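Notas del ponente. Bloque 3: criterios de manipulación bimanual en cocina doméstica (guía interna Arkeck, revisión de agosto)

**Duración:** 20 minutos. Preguntas al final del bloque, no entre diapositivas.

## Diapositiva 1. Alcance

- La guía cubre vajilla, mangos, tiradores y electrodomésticos de carga frontal. Cuchillos y líquidos calientes quedan en el bloque 4.
- Se aplica a manos multidedo. Para pinza paralela sigue vigente el documento anterior.
- Decir de entrada que es una guía de buenas prácticas. No sustituye la evaluación de riesgos de la instalación ni da presunción de conformidad con ninguna norma.
- Si preguntan por la certificación: remitir al equipo de Halás, que lleva el expediente.

## Diapositiva 2. De dónde salen los criterios

- Base: 1.444 episodios revisados en el banco de Dravgate. Mencionar la cifra una vez y seguir.
- Cada episodio se etiquetó con fase, mano dominante y causa de interrupción. La etiqueta «otra» se eliminó en la segunda vuelta porque absorbía demasiados casos.
- Los episodios interrumpidos por el operador se conservan. Borrarlos falsea el cálculo de la tasa de intervención.

## Diapositiva 3. Aproximación a tiradores y asas metálicas

- Regla 3.1: velocidad reducida desde la posición de preagarre. El valor por defecto en Rututon es correcto; no subirlo para ganar tiempo de ciclo.
- Regla 3.2: el acero pulido da profundidad poco fiable. La confirmación de contacto se toma del dedo, no de la cámara.
- Regla 3.3: con una sola punta próxima al tirador, los demás dedos no deben quedar en la trayectoria de cierre.
- Pausa aquí. Suele haber dudas con la 3.2: se admite la estimación visual para planificar, pero no para declarar contacto.

## Diapositiva 4. Agarre de piezas cerámicas

- Regla 4.1: oposición del pulgar a los dedos sobre el cuerpo de la pieza. El asa no es punto de carga primario.
- Regla 4.2: el relieve decorativo cuenta como superficie irregular. Evitar que la yema apoye a caballo de una arista si existe zona lisa accesible.
- Regla 4.3: la fuerza se limita por pieza, no por categoría. «Taza» no es un parámetro.
- Regla 4.4: tras una detección de deslizamiento, 700 ms de mantenimiento antes de corregir la posición. Corregir antes provoca un segundo deslizamiento en la otra mano.

## Diapositiva 5. Sujeción a dos manos sobre la cesta

- Regla 5.1: una mano es la portadora y la otra estabiliza. El papel se asigna antes de levantar y se registra.
- Regla 5.2: la transferencia de papel solo se hace con la pieza quieta.
- Regla 5.3: cesta y puerta se tratan como obstáculos móviles. Su posición se vuelve a medir en cada ciclo.
- Regla 5.4: parada con retención. Ante un paro no se abre ninguna de las dos manos.

Dejar las tres imágenes en pantalla sin animación.
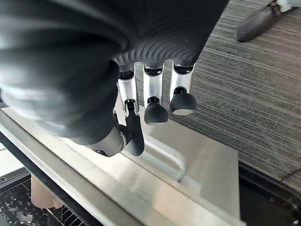

Mano sobre el panel de acero, con la punta de un dedo cerca del tirador (reglas 3.1 a 3.3). 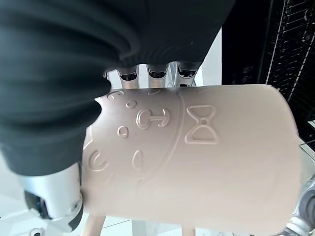 Pulgar opuesto a tres dedos sobre el cuerpo de la taza, con relieve (4.1 y 4.2).
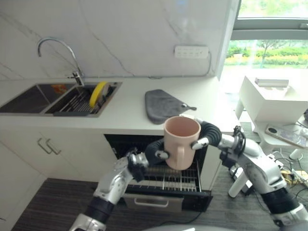 Sujeción bilateral por encima de la cesta del lavavajillas (5.1 y 5.3).

## Diapositiva 6. Registro y auditoría

- Campos obligatorios: versión de firmware de cada mano, límite de fuerza activo, papel asignado, motivo de parada.
- Conservación de datos brutos: 28 días. Los episodios con rotura o paro de emergencia quedan excluidos del borrado automático.
- La hora se toma del controlador. En la auditoría anterior, la mezcla de relojes impidió alinear fuerza y vídeo en varios episodios.
- Las desviaciones se firman antes de la siguiente sesión. Una desviación sin firma bloquea la celda en Rututon; el bloqueo no se levanta por teléfono.

## Diapositiva 7. Pendiente

- Vidrio fino: sin criterio de fuerza todavía. No improvisar un valor si lo piden en sala.
- Piezas mojadas: la 4.4 está validada solo en seco.
- El anexo de desgaste de yemas lo publica Halás por separado. Hasta entonces, inspección visual al inicio de cada turno y anotación en el parte de la celda.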